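Kerbside recycling: does the yellow lid do what the flyer claims?
Vumham residents' night, February 13, 2019

Slide 1. Thank Veerle Jacobs for the room. Ask who rinses their jars. Wait.
The council says recycling is up. Up by weight, and wet cardboard weighs plenty.

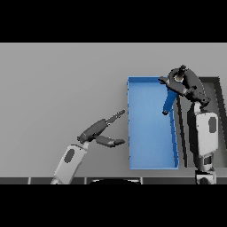
Stonach's audit opened 473 bins over one fortnight in July. It's a small sample and they chose the streets. Say so before Sajib Sheikh does.

Slide 2. Cans
Cans are the good news, if you believe the 53 per cent. I'd want to see what they counted as a can.
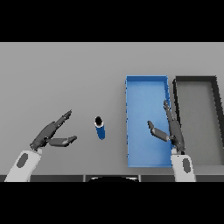

Slide 3. Who pays?
Koster's contract: no penalty for loads sent to landfill. Read the clause out slowly.

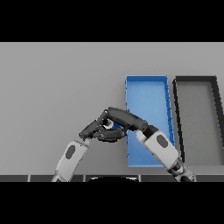

Two arms, hands together over a grey tabletop.

Questions. If Caton's depot comes up, I haven't seen their figures.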